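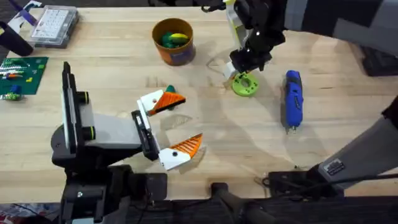 Stillside Counter, version 5: review of a point-of-sale and costing package for small food businesses

Reviewed by Theda Brandes
2023-04-08

Stillside Counter is a register and recipe-costing program sold to food trucks, market stalls, and takeout kitchens with one or two staff. I have used version 5 at a soup and sandwich window since November. The window seats no one, has one register, and sells a short menu that changes every week. A reader with table service or several locations will find little here that applies.

The price is 40 dollars a month, billed monthly, with no contract. Card processing is separate. Stillside will sell you its own processing, but the program also accepts an outside processor, and I kept the one I had. There is a yearly plan at a lower rate. I did not take it, as my lease was up for renewal and I had no wish to prepay for software at an address I might leave.

Setup

The installer asks for your menu before it asks for anything else. You can type items in one at a time or load a spreadsheet. The spreadsheet loader wants its columns in a fixed order and will stop at the first row it dislikes without saying which row that is. My file had a blank line near the bottom, and finding it cost most of an afternoon. Once the file was clean it loaded at once.

Sales tax is set per item, with a default for the whole menu. Check every item after you change the default. Items you have already edited by hand keep the old rate, and the program gives no sign of it. I found two drinks at the wrong rate in my second week and had to correct the filing by hand.

Costing

The costing module is the part worth paying for. Each menu item is tied to a recipe, each recipe to a list of ingredients, and each ingredient to a purchase price and a usable yield. Change the price of onions and every dish with onions in it is recalculated. The yield field matters more than new users expect. A case of leeks bought by weight loses a good share of that weight to trimming, and if you leave yield at the default of full weight, your cost per bowl comes out too low.

I compared its results with the ledger I kept in the three months before. For soups the two agreed closely. For sandwiches the program came out higher, and the program was right. My ledger left out wax paper and the pickle.

Packaging can be entered as an ingredient. The manual does not mention this. Enter the cup, the lid, and the bag as separate lines, because supplier prices for them move at different times.

Labor can be added as a flat amount per portion or as a share of hourly wages. The hourly method needs a prep time for each recipe, and I do not think most owners of a one-register business will keep those times current. I use the flat amount and review it when I change the menu.

At the register

Ringing up a sale is quick. The buttons are large and can be moved. Modifiers (no onions, extra bread) sit on a second screen, which adds a tap to a great many orders at lunch. Version 4 had them on the main screen. I asked Stillside support about it and was told by a Mr. Till Schwerdtfeger that the change was made for smaller tablets and that an option to restore the old layout is under consideration. His reply came the next morning and answered the question I had asked.

Offline sales work for cash. For cards it depends on the processor, and mine does not allow it. When the connection dropped during a street fair I took cash only until it returned, and the stored sales were uploaded without duplicates.

The menu limit is 700 items, counting modifiers. I have never come near it.

Reports

There are 13 standard reports. I use the daily close, sales by hour, and margin by item. The last of these sorts the menu by dollars earned after ingredient cost, and it led me to drop a grilled cheese that sold well and earned very little. Reports export as spreadsheets, but dates come out as text and have to be converted before you can sort on them.

There is no cash flow forecast. If you are still working out how many weeks of rent your savings will cover, you need a separate sheet for that.

Compared with others

Before settling on Counter I tried two others. Grube is cheaper and faster at the register, with no recipe costing at all — a fair choice for someone reselling packaged goods. Kandanine has deeper costing, including price history by supplier, but it requires its own terminal and a two-year agreement. For a new business with little cash on hand, I would not sign that agreement.

A neighbor at the Arthorpe market runs Grube alongside a spreadsheet and is content with it. She updates the spreadsheet every time she shops. I know from my own ledger that I would not.

Faults, in order of annoyance

Modifiers on a second screen.
Tax rate changes that skip edited items.
Spreadsheet loader gives no row number on failure.
Dates exported as text.
Receipt logo must be black and white and is resized badly.

Rating

Four out of five for a small kitchen that cooks from raw ingredients. Three for anyone who buys in finished goods, who would be paying for a costing module and leaving it unused. I am keeping my subscription and will add a note to this review if the modifier layout changes.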